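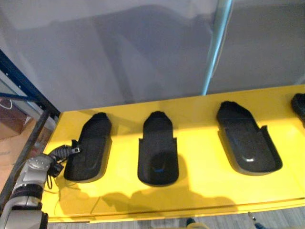
4.2 Sorting task and station layout

The second task was set by the student team as part of the Waaka project course. Parts for the Rokmont kit have to be taken from a yellow shelf and placed in a bin, and the robot stands on the carpet between the two. The team chose this task after the Skitthorpe trials, in which all parts lay on one flat table and the arms did not need to reach far to either side.

Large black parts go on the top surface. Smaller parts are kept on the level under it, where they are out of the way of the arms during a pick. The students laid out the station themselves and wrote the start positions into the course log before each session.
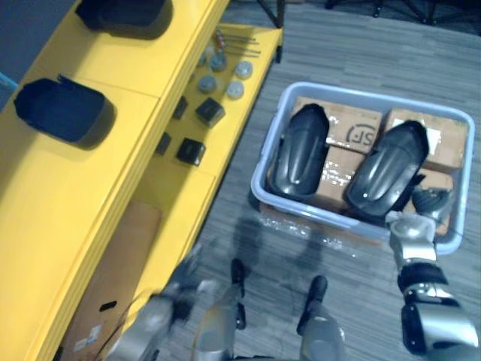
Figure 3. Sorting station with shelf and bin.

Placement was harder to learn than picking. In the first version of the task the bin had a bare, flat bottom, and the policy learned a fixed release height that failed as soon as the bin was changed. We therefore let the fill level vary between sessions. In Figure 3 the black covers rest on cardboard boxes packed into the bin, so the hand has to work close to the level of the rim. Small parts such as the round caps and the metal rods on the lower shelf were left out of the scoring.

The students collected 396 demonstrations over 2 months, using the Cisach teleoperation software. Runs in which a part was dropped outside the bin were kept but marked, and were used only for the failure detector described in Section 5. Training on the larger set of around 1,000 runs, which also includes the table data, is reported there as well.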